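Foire aux questions – Atelier Clirkoris, lettres et décors pour vos fêtes

Mise à jour : 29 juillet 2019

Bonjour et bienvenue ! Vous êtes nombreux à nous écrire, souvent tard le soir, souvent avec la même inquiétude charmante (« est-ce que ça va tenir au mur ? »), et j'ai fini par rassembler ici les réponses que je donne le plus volontiers. Prenez votre temps, faites-vous un thé, et si votre question n'y est pas, écrivez-moi quand même. – Zyanya Xolalpa

Que proposez-vous exactement ?

Nous découpons et peignons à la main des lettres en mousse pour les mariages, les anniversaires, les baptêmes, les kermesses, les vitrines, et une fois même pour un départ à la retraite dont le texte comptait trois lignes entières ! Nous louons aussi des fonds en tissu, des portants et quelques accessoires que vous trouverez à la page « Location ». Nous ne faisons ni ballons ni fleurs, mais nous travaillons très volontiers avec votre fleuriste si vous nous mettez en contact assez tôt.

Combien de temps à l'avance faut-il commander ?

Comptez trois semaines pour un prénom ou un mot court, et cinq semaines dès que vous voulez un dégradé, un double contour ou un texte sur plusieurs rangs. La peinture demande plusieurs couches, et chaque couche demande sa nuit de séchage. De mai à septembre, l'atelier se remplit très vite, alors n'attendez pas d'avoir choisi le menu pour nous appeler. Le mois de février, lui, est merveilleusement calme, et c'est un bon moment pour réserver une date d'été.

Quelles tailles de lettres puis-je choisir ?

La petite taille s'appelle Veso, et c'est celle que l'on pose sur une table de desserts ou sur une cheminée. La grande s'appelle Danzer. Ses lettres mesurent 40 cm de haut et se lisent sans peine du fond d'une salle des fêtes. Vous pouvez parfaitement mélanger les deux : un petit mot au-dessus, le grand en dessous, et l'œil sait tout de suite où aller. Pensez seulement à mesurer votre mur avant de nous écrire. Je sais que cela paraît évident, mais le nombre de radiateurs découverts la veille de la fête vous étonnerait.

Peut-on mélanger majuscules et minuscules ?

Bien sûr, et je trouve même cela très joli. Les minuscules donnent quelque chose de plus tendre, les capitales ont plus de présence. Envoyez-nous votre texte exactement comme vous le souhaitez, accents compris (les accents sont découpés à part et ne vous seront pas facturés). Nous vous renvoyons toujours une maquette avant la découpe, et vous avez droit à deux séries de corrections.

Comment choisir les couleurs ?

Vous pouvez partir de l'invitation, d'une nappe, d'un ruban, de ce que vous avez déjà à la maison. Envoyez-nous un échantillon par la poste si vous le pouvez, les écrans sont de grands menteurs en matière de couleur. Les pastels demandent un contour un peu plus soutenu pour rester lisibles de loin, et les teintes chaudes se débrouillent très bien toutes seules. Sur un fond sombre, presque tout ressort, c'est pourquoi notre tissu noir est si souvent réservé. 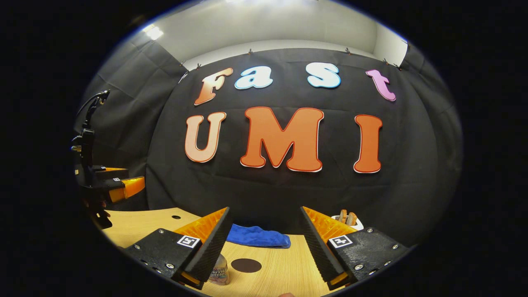 Lettres en mousse sur tissu noir : pastels et dégradé en haut, grandes capitales en tons chauds en bas.

Faut-il forcément prendre votre tissu de fond ?

Pas du tout. Un drap uni bien repassé, un rideau épais ou un mur peint conviennent très bien. Évitez simplement les tissus à motifs, qui mangent les contours, et les matières brillantes, qui renvoient le flash des invités. Si vous prenez le nôtre, il vous arrive plié, et je vous conseille de le suspendre dès la veille pour que les plis se détendent. Le fer se passe à l'envers, doucement, sans vapeur.

Comment fixer les lettres ?

Sur un mur lisse, nos pastilles adhésives repositionnables suffisent. Sur du tissu, nous vous conseillons les bandes auto-agrippantes fournies dans le colis. Commencez toujours par la lettre du milieu, puis travaillez vers les côtés, et reculez de temps en temps jusqu'au fond de la pièce pour juger de l'ensemble. Une deuxième personne qui vous dit « un peu plus haut, non, plus bas » est précieuse, même si elle est parfois agaçante ! Sur un crépi, écrivez-nous d'abord, nous chercherons une solution ensemble.

Les lettres supportent-elles l'extérieur ?

Une après-midi au jardin, à l'ombre et sans vent, oui. La pluie, non, à moins d'avoir choisi la finition Geltitance, notre vernis de protection, qui supporte une petite averse mais pas une nuit d'orage. Ne les laissez pas non plus dans une voiture au soleil, la mousse se déforme à la chaleur et je ne sais pas la redresser.

Combien cela coûte-t-il ?

Cela dépend de la taille, du nombre de lettres et de la finition, et je préfère un devis sincère à une grille qui ne correspondrait à personne. Le devis est gratuit et nous répondons sous deux jours ouvrés. Pour la location du tissu, nous demandons une caution par chèque, que nous n'encaissons pas et que nous vous rendons dès que le tissu revient propre et sec. Un peu de cire de bougie, cela se rattrape. Le vin rouge, beaucoup moins bien.

Livrez-vous partout ?

Nous expédions en France, en Belgique et en Suisse. Les colis voyagent à plat, chaque lettre séparée par une feuille de papier de soie. Gardez le carton, il vous servira pour ranger les lettres après la fête. Vous pouvez aussi venir chercher votre commande à l'atelier, sur rendez-vous, et nous en profiterons pour vous montrer les finitions.

Une lettre est arrivée abîmée, que faire ?

D'abord, respirez. Ensuite, photographiez la lettre et son emballage, et envoyez-nous le tout dans les deux jours, en rappelant votre numéro de commande (il figure en haut du bon, sous la forme 637 ou 3095, sans autre mention). Si la fête est proche, dites-le dès l'objet du message. Pour un petit éclat sur un contour, nous vous envoyons un pot de retouche et un pinceau, et la réparation prend dix minutes. Pour une lettre cassée, nous la refaisons à nos frais.

Reprenez-vous les lettres après la fête ?

Les prénoms, hélas, non. En revanche, beaucoup de familles les accrochent ensuite dans une chambre d'enfant, et rien ne nous fait plus plaisir que de recevoir la photo quelques mois plus tard. Dépoussiérez-les au plumeau ou au chiffon sec, jamais avec une éponge mouillée.

Travaillez-vous avec les écoles et les associations ?

Oui, avec joie, et nous accordons une remise sur toute commande de plus de 500 euros. Joignez un bon de commande au nom de la structure et précisez si vous souhaitez un règlement en deux fois. Pour les kermesses, nous proposons aussi des lettres brutes, prêtes à peindre par les enfants, avec les contours déjà tracés au crayon.

Comment vous joindre ?

Le formulaire de la page « Contact » arrive directement chez moi. Indiquez la date de la fête, le texte souhaité et les dimensions du mur, cela nous fera gagner un aller-retour. L'atelier est fermé les deux premières semaines d'août, et les messages reçus pendant ce temps seront traités dans l'ordre à notre retour.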